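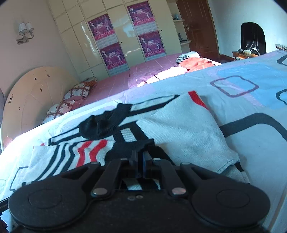 Bed with the pale blue and white patterned sheet on it.

Search the archive Enter keywords Go

Standport Holiday Lets list
Subject: Re: Washing at home or sending it out?
From: Rory Galbraith

The earlier message is quoted here in part, with my replies underneath.

> We have two lets and have always sent the sheets and towels to
> Haldane. Their prices are going up again and we are wondering
> whether to buy a machine and do it ourselves. Has anyone changed
> over, and what does it cost you to run?

We stopped using Haldane at the start of last season. I have no complaint about their work. The van came at a fixed time, though, and if a guest left late we missed it and had to drive the bags over ourselves, and with the road works by the harbour that could take most of a morning.

At Tallwood we put the washer in the old coal store and gave it a meter of its own, so I can give you proper readings. It stood at 3,289 at the start of February and 3,386 at the end, so 97 units for the month. The dryer is on the same meter. We did more than 40 loads in that time, counting the spare blankets and some curtains that were overdue, so it was busier than a usual February. Multiply by whatever you pay per unit. Our tariff is an old one and won't be much use to you as a guide.

Water is separate and I haven't got a figure for it. We are not metered at that address.

> Is an ordinary household washer enough or do we need one of the
> bigger ones?

Ours is a Vokusier, the larger size they sell for houses. It takes a double set and the pillowcases in one go. A king size duvet cover with anything else in there comes out in a knot with the small things stuck in the corner, so I do those alone with the buttons done up. For two lets I think one household machine is fine as long as the changeovers aren't both on the same morning. If they are, you want three full sets per bed. We managed on two for a while and spent every changeover waiting for the dryer.

Check the door width before you order. We had to take the coal store door off its hinges and then take the frame off as well.

> What do you do about stains? Haldane deal with all that at the
> moment.

Mostly fake tan and make-up, and chain oil from the cyclists. I rub washing-up liquid in, leave it for 20 minutes and then wash as normal. Oil sometimes needs doing twice. Don't put it through the dryer until the mark has gone. We moved from plain white to patterned sheets in the back bedroom and that has helped with the faint marks that never quite come out. White towels we have kept, and there are some old dark flannels in the bathroom for make-up. Most people use them.

> And ironing? I'm not ironing eight sheets a week.

Nor am I. I take them out of the dryer slightly damp, fold them straight away and put them flat under something heavy. Pillowcases get ironed because they are on show. We have had one remark about creases in the guest book and none about anything else to do with the beds.

I still have a dozen of the canvas laundry bags if anyone on the list wants them. They are sound apart from two with broken cords. Collect from Tallwood, or I can bring them to the next meeting if somebody lets me know beforehand.

Rory Galbraith
Tallwood, Standport

Previous message | Next message | Reply to list

We use cookies to remember your archive settings. Accept Decline

Contact the list owner | Copyright remains with the authors of messages | Back to top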